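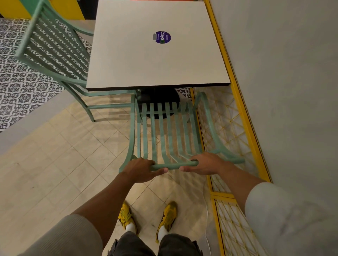
Kadlec and the Waron booking system: who does it help?

June 2025
Posted by Trygve Engebretsen

Kadlec put out a short notice that it will move all of its screens to Waron for ticketing, scheduling and concessions. The notice says 300 screens over 18 months. It does not say what happens to the independent houses that share the Kadlec booking desk, and that covers my place and a few others on this board.

We are a two-screen house. Our contract with the desk runs to November. I asked whether we have to change over as well and was told that details would follow. Has anyone had a straight answer on fees?

reelchange24
No straight answer here either. Our rep said there would be a setup charge of $800 per site and then a monthly fee that "depends on volume." I asked for the volume steps in writing and have not seen them.

Ebbe Løken
We moved to Waron last year, separately from Kadlec, so I can speak to the software. Scheduling is good. You can drag a title from one screen to another and the trailer pack goes with it. Reports to distributors go out by themselves overnight. I used to spend most of a morning on that.

The weak part is concessions. It wants every combo set up as its own item, and if you change the price of a small soda you have to go into each combo and change it there too.

marquee_dan
I disagree about scheduling. It works if you run one title per screen all day. We run matinees of older films and split screens in the evening, and it kept putting the cleaning gap back to its default. Twice we had people lined up in the hall for a show the system thought had already started.

Ebbe Løken
That default can be turned off. It is under site settings, not screen settings. I agree it is in the wrong place.

marquee_dan
I did turn it off. It came back after the next update. Support told me that was expected. 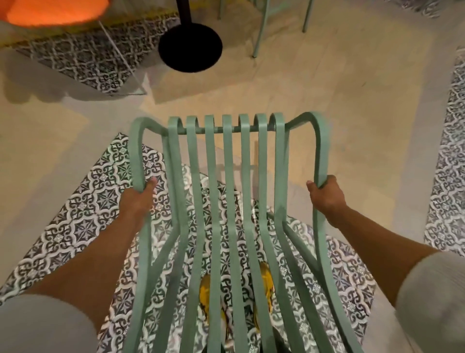
Re: Contract terms

Trygve Engebretsen
Thanks, both. My bigger worry is the contract. The draft I got this afternoon has a clause giving Waron the right to pass admissions data to "partners." Botance is listed as one of them. They handle the loyalty cards for Kadlec. I do not have a loyalty card program and I don't want my customers getting mail from one.

pima_projection
Read the clause again. In our draft it only covered customers who buy online. Box office sales were left out. I would still strike it — they agreed to take it out for us after one phone call.

reelchange24
They would not take it out for us. We have one screen, so maybe that is why.

pima_projection
Could be. We asked together with two other houses in the Pima group, and I think that helped. If several of you are on the Kadlec desk, send one letter.

marquee_dan
A letter is fine, but I would start looking at other systems now. November is close if you have to retrain a box office.

Trygve Engebretsen
I would prefer to stay with the desk if I can. They get us prints and dates we would not get alone, and the old ticketing software is past due for replacement anyway.
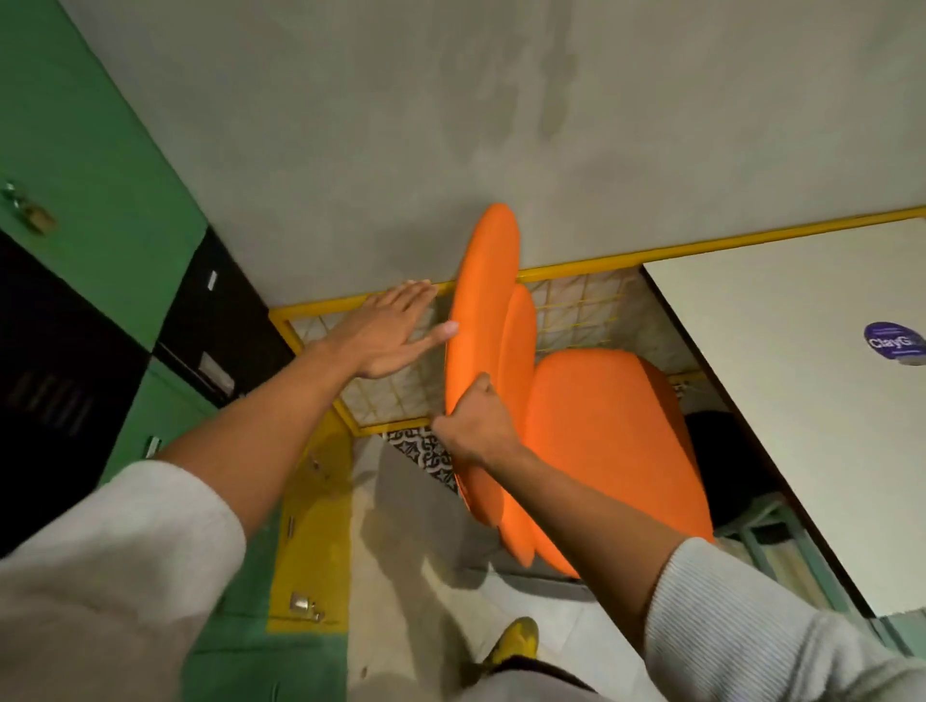
So I am willing to pay something. I want the fee steps in writing, the data clause out, and a 24 hour notice before any update goes in. I will draft a letter along those lines and post it in this thread. If you book through Kadlec and want your house listed on it, send me a message with the name and the number of screens.

reelchange24
Put us down. Please add a line about who pays if the card readers have to be replaced. Ours are not on their list.

Ebbe Løken
Ours were not on it either, and we paid for the new ones ourselves. Ask before you sign.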